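Reviews > Benchtop Automation > Rental Services

Astia Tabletop Arm Rental: Seven Weeks In

28th July

Print this page | E-mail this to a friend
14 comments | 3 shares

We signed up for the Astia rental in February, read the contract twice, and then sat on it until the new bench was in. The plan is simple enough. You pay $1,000 a month and get a single arm with a two-finger gripper, a camera on the wrist, a second one on a stand, and the Yeom software to run it all. There is a $500 deposit, which comes back when the arm does.

Delivery from the Burnemard depot took three days. The arm comes in one crate and the stand and cables in another. Bolting it down was easy. Getting the software to see both cameras was not, and the printed guide skips the step where you tell it which one is on the wrist. The answer is on page 7 of the online version.

Our work is small tableware. We want the arm to pick up a bowl, turn it, and set it down, over and over, while the two cameras record. Yeom lets you teach a grasp by moving the arm by hand and saving points. For a bowl, the rim grasp is the one to learn first: one finger outside, one finger inside, then close. It took an afternoon to get a version I would leave running while I answered mail.

What I like: the arm is quiet, the saved points stay where you put them, and the stop button is large. The stand camera goes up and down easily and the knobs hold.

What I don't like: the cabling. It hangs under the arm and you have to think about it each time you plan a move -- the clips supplied are too few and too stiff. The wrist view is also soft up close, fine for finding an edge but poor for reading small print. And Yeom logs you out after an hour, even in the middle of a job.

Support answers by e-mail only. I wrote twice and had a useful reply both times.

If you need an arm for a season and have a solid table, it is fair value. If you need one for years, buy one. We are keeping ours to the end of the term.

First the wrist camera, then the stand at the back of the table with the arm at the bowl:
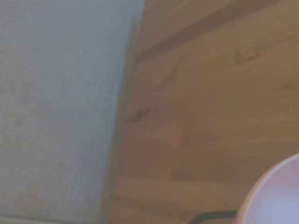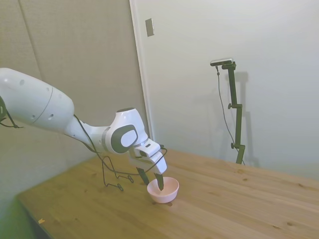

Sastongate wrote:
We had the same trouble with the clips and ended up using hook-and-loop straps, one at each joint. Leave more slack at the wrist than you think you need. Does the deposit cover a worn set of fingertips, or do they bill that on its own?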